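How do I untangle thin cord without cutting it?
Posted Apr 25, 2022 in Crafts & Sewing

Kallo_knits
I bought a bag of leftover craft cord at a yard sale (a dollar, couldn't say no!) and all the colors have wandered into each other. I've been picking at it on the couch for two evenings and I swear it's getting worse. Is there a trick to it, or do I get the scissors?

Virgilio Belmonte
Put the scissors away! And get off the couch, you need a flat table with nothing else on it, a light-colored one if you have it.
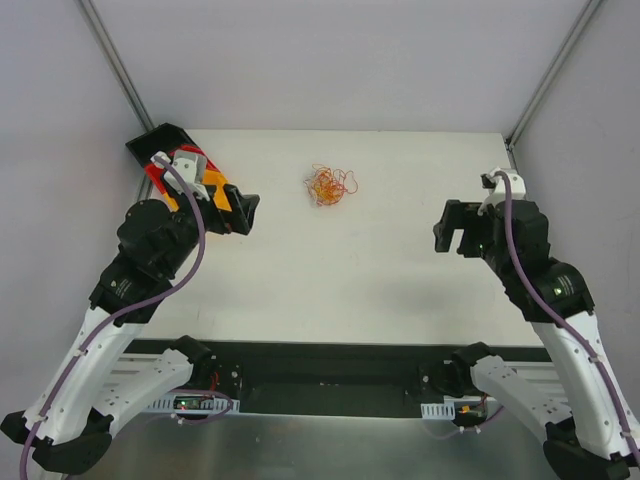
Tangles like yours are mostly loops that have slid over each other, and very few real knots, so whatever you do don't pull on an end. Pull and every loop closes up. What I do is work on the loose loops first and leave the dense part for last. With red, orange and yellow cord on a white top like that one, I'd start with the round loop sticking out on the right and the floppy ones at the top, and just ease them outward a little at a time. The bunched-up bit low in the middle will loosen as you go. Once you find an end, wind it onto a piece of cardboard right away or it'll crawl back in. I did a 70 foot hank this way and it took me 20 minutes, with coffee.

nisora12
scissors. life is short

Mrs. Vahidi
I use a blunt yarn needle to lift the tight spots. Don't try hair conditioner like my sister did, it made the cord slimy and it still smells like coconut.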